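Keeping Score for 100 Readers: Laiba Qureshi on Editing by Hand

April 4, 2023

Laiba Qureshi has been a freelance copy editor for most of her working life, and she still does her first pass on paper. Her office is the back bedroom of a rented house in Cuneck. There is a desk, a printer that she calls the most expensive thing she owns, and a shelf of manuscripts held together with rubber bands.

She came to the work sideways. After college she took a job answering phones at Arkora, a small publisher of hiking guides and local history. One afternoon the editor was out sick and a set of proofs had to go back by five.

"They asked me if I could spell," Qureshi said. "I said yes. I found a trail that went north on one page and south on the next, and the week after that they gave me another one."

She stayed at Arkora for six years and left when the company moved its editing out of state. Her former boss sent her the first freelance job, a 200-page history of a canning plant. It took her a month and she undercharged for it.

"I had no idea what to ask for. I counted the hours afterward and it came out to less than I made on the phones."

These days most of her work comes from Brivura, which publishes cookbooks and gardening books, and from writers who plan to publish on their own. She prefers cookbooks. An error in a novel might annoy someone, she said, but an error in a cookbook ruins dinner.

"You get a recipe that lists butter and then never uses the butter. Or the oven is never turned on. I read every recipe once as an editor and then once as somebody standing in the kitchen with flour on their hands."

Her method has not changed much. She prints the whole manuscript single-sided with wide margins and reads it through without marking anything. On the second read she goes slowly, with a ruler under the line. Spelling and grammar get marked in pencil. Anything she has to ask the author about gets highlighted, and the question goes on a separate sheet with the page number. 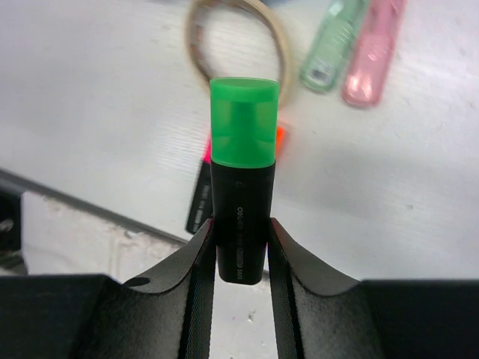
Only after that does she open the file on her computer and type in the changes. Clients sometimes ask why they are paying for her to do the job in two stages. She tells them she catches more that way, and that she charges by the word, so the extra time is hers.

"On a screen I read what I expect to see," she said. "On paper I read what's there. Other people may not be like that. I have friends who work only on screen and they are very good."

The longest book she has worked on was a family memoir that came in at 1129 pages. The author, a retired surveyor, had written it over many winters and did not want to lose any of it. Qureshi kept a list of every cousin, with birth years, and taped it to the wall.

"He had one aunt who died twice. I called him up and he went quiet, and then he said, well, the first time was a mistake in the newspaper. So we put that in. It's the best page in the book."

They did cut it in the end. The surveyor agreed to split it into 2 volumes and drop most of the chapter on boundary disputes. He printed 100 copies and mailed them to relatives. Qureshi has a set on her shelf, next to the canning plant.

She is careful about how much she changes. Early on she rewrote too much, and one author, a poet named Benítez who was writing about his father's bakery, sent the pages back with her edits crossed out.

"He was right about nearly all of it. I had made him sound like me. I kept those pages and I look at them when I start a new job."

Asked what she would tell a person starting out, she talked mostly about money. Get the deposit before you start. Ask to see a middle chapter before you quote a price, since the first chapter has usually been polished. Put the number of rounds in writing.

She also takes every July off. For years she worked straight through the summer and by August she was missing things, including a misspelled name on a title page.

"The author's own name," she said. "She was nice about it. They reprinted the page."

Her current project is a Brivura book on pickling, due at the end of the month. She was on her second read when we spoke and had a question about the brine on page 41. Two recipes gave different amounts of salt for the same jar, and she had not yet heard back on which one was correct.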